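Fluro planner talk, notes for slide 4 (Isabelle Sutherland) 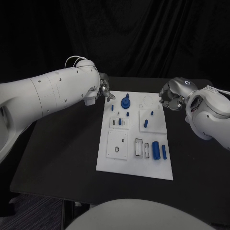 Start with the planner, because it's the bit I love! Fluro takes a goal like "peg in hole" and searches for an order of moves that keeps both arms out of each other's way. Point at the two hands over the white board, then at the blue cylinders lying flat -- a lying part needs a different grasp from an upright peg, so the search branches early. We ran 363 plans in December, and 181 needed no replanning. Pause for questions. Then on to Certon and the grasp scores.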